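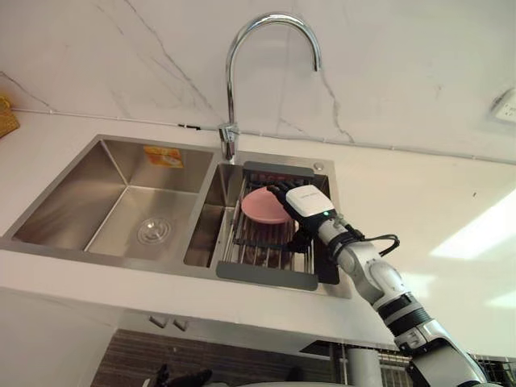 Skilis Sherd Washing Tray

Our take before you buy

The Skilis is a rigid mesh tray for rinsing pottery fragments after a dig. Skidasell, who make it, call it "the end of the toothbrush." We doubt that. We stock it anyway, and it does a couple of jobs well enough to earn the shelf space.

What the maker claims

Skidasell says the tray cleans 500 sherds an hour with no brushing. Colm Tully tried it on a mixed batch of coarse ware and got nowhere near that. Clay that has been sitting in a break for 3,000 years does not float off because the tray has a clever pattern of holes. You will still need a soft brush, and you will still need patience.

The brochure also says "safe for all ceramics." We would not put painted or low-fired pieces in it, or anything with food residue you might want tested later. Ask your conservator first. If you don't have one, leave those pieces dry.

What it's good for

Keeping small finds together. The 3 compartments lift out separately and each has a slot for a bag label, so one context doesn't wander into the next. Siobhán Mac Carthaigh used a set through a whole season and her only complaint was that the label slots are stiff.

It also drains fast. Plain body sherds, tile and most animal bone in good shape are fine in it.

What we don't like

The handles dig into your fingers when the tray is loaded. The lid costs extra and doesn't click shut. The older Nako tray is cheaper and has a finer mesh, though it comes as one open box with no dividers.

Details

Mesh: stainless steel
Frame: molded plastic, gray
Length: 54 cm
Compartments: 3, removable
Lid: sold separately
Spare dividers: sold singly

Will the Gowda drying rack fit it?

Skidasell says yes. Ours fits with the lid off and wobbles with it on. Mayu Takeda puts a folded towel under one end.

Returns

Unused trays can come back in the original box. We can't take back a tray with soil in the mesh, however lightly it was used. The next delivery is due in March, and back orders go out first.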